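4. Did the token change what people did?

4.1 The claim

When Rugemalira added a tipping token to its message boards, the reasoning was easy to follow and had been heard many times before. Users of a social site give their time for free, the site earns from that time, and a coin passed from reader to writer would return part of the value to the people who made it. The token, Jivasham, could be sent with one tap beneath any post. It could also be held, and after a waiting period sold on a small exchange run by the same firm. The launch note promised that this would lead to better posts, fewer scams and a livelier community. None of the three terms was defined.

We take the claim seriously enough to test it. Earlier work on paid tipping has mostly relied on totals published by the sites themselves, and a total tells us very little. A large volume of tips can come from many readers sending small amounts, or from a handful of accounts passing the same coins round in a circle. Both look identical on a launch-day chart.

4.2 Who was studied

We followed 600 accounts on two local boards, Stullulham and Grerport, where members buy, sell and give away household goods and clothing. The boards were chosen for their dullness. Neither has a following among coin traders, and before the launch neither had carried much talk of digital money. Most threads concern whether an item is still available, what state it is in and who can collect it. If a token can improve ordinary conversation, boards like these are a fair place to look.

Every account had posted in the month before the token arrived. Of the 600, 406 opened a wallet. The firm has described wallet opening as adoption. We would be slower to use that word, as the site placed a wallet prompt over the message box and the quickest way to clear it was to accept. Dismissing it took two further screens. An account that opened a wallet may have wanted one, or may simply have wanted to answer a question about a bookcase.

Figure 1. A grey garment spread out on a patterned table covering.

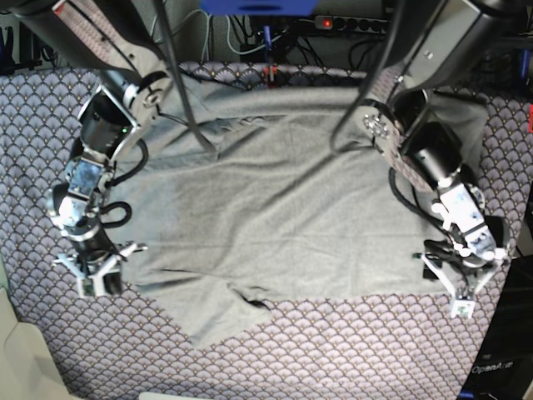

A stricter test is whether the wallet was ever used to send anything. By this measure the number falls to 306. Even that flatters the scheme. New wallets came with a small free balance which could not be sold until part of it had been given away, so a first tip was in effect a fee paid to unlock the rest. We therefore treat the first tip as part of signing up and look only at what came after it.

4.3 What came after the first tip

Tipping dropped sharply once the free balance had gone. Few members bought more tokens with their own money, and those who did were nearly all accounts that also sold tokens on the exchange. We cannot see into anyone's motives, but the pattern fits trading far better than it fits gratitude. On the Grerport board, tipping rose on days when the price rose and fell away when it fell. The quality of posts could hardly have moved up and down with it at that pace.

Nor did tips go to the posts one might expect. Long and careful answers, such as those explaining how to check a used washing machine before paying for it, were tipped no more often than one-line replies. What did attract tips was asking for them. Within a short time a habit had formed of ending posts with a request, and on Stullulham some threads consisted of little else. Moderators on that board later barred the practice, after which tipping fell again.

One could argue that the drop shows only that the novelty had worn off, and that a slower, steadier custom would have grown in its place. We looked for signs of this and did not find them. It remains possible that a longer study would. The same defence can be offered for any scheme that has not yet worked, however, and at some point the burden of proof has to sit with the people selling the coin.

4.4 Scams and trust

The promise of fewer scams rested on the idea that a wallet with a history would serve as a kind of reference. A seller who had received many tips from many people could be trusted more than one who had received none. The weakness is plain. Tips were cheap, accounts were free, and nothing prevented a person from opening several and tipping themselves. We found clusters of accounts that sent tokens almost wholly to one another and posted hardly anything. We make no claim that all of these were dishonest. Families and friends may behave in the same way, and the public record does not tell them apart. A buyer looking at the number beside a seller's name could not tell them apart either, and this is our main objection to using it as a mark of trust.

Reports of failed sales were too few for a firm finding in either direction. The site has stated that reports went down after launch. It also moved the report button into a menu in the same update, and it has not released figures that would let anyone separate the two changes. We asked for them and received a link to the launch note.

Members themselves seem to have gone on judging sellers as they always had, by asking questions, requesting another photograph, and looking at how long an account had been active. References to tip counts in sale threads were rare, and several of those we read were complaints.

Figure 2. Purple-and-white patterned fabric between two gripper fingertips.
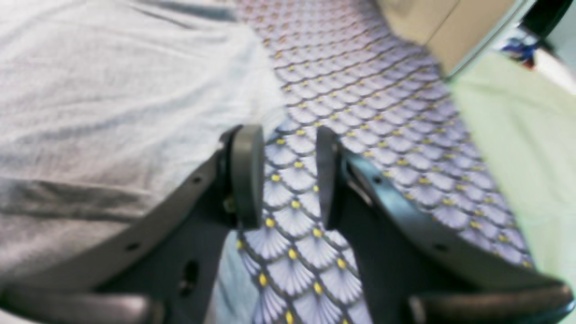
4.5 Limits of the evidence

Two boards are a small base, and both deal in low-priced goods. A board for paid writing or music might behave differently, although we would want to see records before assuming so. We had no comparison board without the token, because the firm switched it on everywhere at once, and seasonal changes in buying and selling may account for part of what we saw. Messages sent in private were closed to us. If members thanked one another warmly there and sent tokens as they did so, the tokens would still appear in our data, but the reasons for them would not.

Prices are a further difficulty. The exchange was run by the issuer, trading was thin, and a single sale could shift the quoted value. For this reason we report counts of accounts and leave out the money value of tips, which the firm's own material gives prominently and to two decimal places.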